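Notes on Ordering Printed Safety Cards

Thu 27 February

The first-aid instruction cards posted in the Stornthorpe office were replaced this week. The previous set had faded to the point that the choking steps could not be read from the sink, where they are most likely to be needed.

Lise Ouellet obtained quotations from Statier and Brandes. Both firms print on coated stock and on flexible magnet sheet. The magnet version was selected for the two refrigerators, and the coated card for the hallway doors. The order came to 11 pieces, at a total of 78 dollars including delivery.

Readers placing a similar order are advised to confirm the wording before approving the proof. Our first proof carried the burn instructions from an older edition, and the correction delayed printing until the following week.

The eyewash cards are on a separate order and are expected in March. 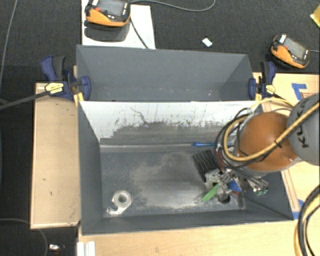
Sedeo Notes, Vol. 2, No. 2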